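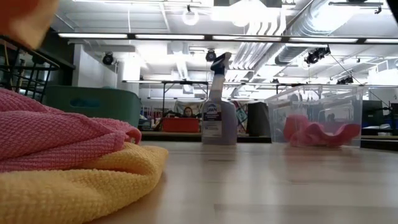 Home | Log | Parts | Archive | Contact

We use cookies to remember your settings. Accept | Decline

15 May 2022

Cleaning and recalibration on the Pletesero cell. Cycle counter read 3,000 at shutdown, so the fingertip pads were due. Power off at the controller, tag on the switch, arm parked in the service pose.

Old pads came off the gripper in one piece on the left finger. The right one left adhesive along the inside edge. Scraped it with a plastic card, then wiped with the yellow towel. The Dawn spray takes off the film but leaves the surface slick if it isn't followed by plain water. Did that twice. Pink towel kept for drying only.

New pads are the Kikska ones, softer than the last batch. Kazimiera Wieczorek wants them replaced at 3,000 cycles regardless of wear. I would go longer on the left, which showed hardly any. Entered her number in the sheet.

Finger screws torqued and marked. Found 2 of the base bolts under spec, both on the cable side. Same two as in November. Thread locker this time. If they move again the plate comes off and gets checked for flatness.

Cable sleeve at joint four is rubbing. Moved the clip back 35 mm and ran the joint by hand through its full travel. Clears now, with a bit of slack at the far end that I don't love.

Camera mount untouched. Calibration on the first pass gave an error over the limit in one axis. Cleaned the target, reran it, passed. Saved as revision 79 and copied to the Terkmont drive. The previous file stays until Czesław has run a full session on the new one.

Test grasps on folded cloth at low speed. Closing force is set by the old pad thickness, so the fingers bottomed out early. Dropped the offset one step and repeated. Acceptable on a single layer, still too firm on a thick fold. Left a note for Czesław Kalinowski to try another step down before changing anything else.

Outstanding: order pads from Kaczmarczyk, replace the joint four sleeve, find the short hex key.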